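Two grippers, one box of cables

I've been putting off the gripper comparison since December, mainly because it meant taking both arms down and recalibrating everything. The old fingers had started to develop play at the second joint, so it had to be done at some point.

The two candidates are the Norimell parallel-linkage gripper and the Farano G2. Both have articulated fingers, both take 24 V, and both will talk Modbus over RS-485 if you are patient with them. On paper they are close. The Norimell closes slightly faster and the Farano has the better force control at the low end. I bought one of each second-hand and ran each in turn on the right arm, leaving the left arm on the old gripper throughout so that only one thing changed at a time.

Mounting

The Norimell bolts straight on to the standard flange pattern. The Farano does not. Its bolt circle is a few millimetres too small and the locating pin is on the wrong side, so it needs an adapter. I drew one up, had it cut, and then found that the connector fouled the lower edge when the wrist rolled past ninety degrees. The second version has a relief filed into it by hand. It is ugly and it works.

Payload is not a concern with either. What matters more is the distance from the flange to the fingertip, as every extra bit of length magnifies the error in my wrist calibration. With the Farano and its adapter fitted I had to redo the tool centre point three times before the fingertips stopped wandering when I rotated about them.

Controller

Everything runs through the Cù controller, firmware build 431. I had been on an older build and the gripper status register only updated when a new command was sent, which makes grasp detection useless. Build 431 fixes that. It also resets the gripper speed to its default on every power cycle, and I lost an evening to this before reading the release notes properly. Speed is now set in the start-up script.

The polling rate matters. At the default interval the Norimell would report "object held" well after the arm had begun its lift. Dropping the interval to 17 ms cured it. Going lower gave me bus timeouts and nothing else.

The task

Cardboard boxes side by side, power cables in one, and the arms have to move them across. I like cables as a test because they punish every weakness. They tangle, they slide out of a weak grasp, and a finger that closes on two strands will bring half the heap with it. Plugs are easier to find but awkward to hold, as the moulded body tends to roll between flat pads.

I ran 490 grasp attempts per gripper over several evenings, with the cables stirred up by hand between runs. The backdrop is plain green cloth, which keeps the segmentation simple. The overhead view comes from the Gravano camera, fixed exposure, and I would not use it again for this. Black cable on a black background of more cable gives it very little to work with, and depth on the thinner strands is mostly guesswork. 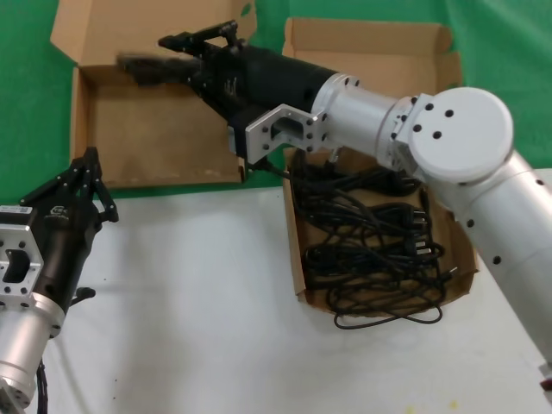 Right arm over the empty box, fingers moving. Cables still in the other one.

Results

The Norimell dropped or missed 28 more grasps than the Farano. Most of those were single strands on the bottom layer, where its fingertips are too thick to get underneath without pushing the cable along the cardboard. On plugs there was no difference worth reporting.

The Farano is slower and its fingers flex noticeably under side load. When a loop snags on the lip of the box, the fingers bend before the force limit trips, and the arm keeps pulling for longer than I would like. I have lowered the limit on the arm itself to compensate.

Cycle time favours the Norimell, though a fair part of that is lost again on retries.

For now the Farano stays on the right arm. The left keeps what it has until I can make a second adapter, this time with the relief in the drawing. I also want to try narrower fingertips on the Norimell, printed in something softer, and run the bottom-layer grasps again before selling it on. If anyone has a finger model for it with the correct pin spacing, please leave a comment, as the one on the download page is wrong.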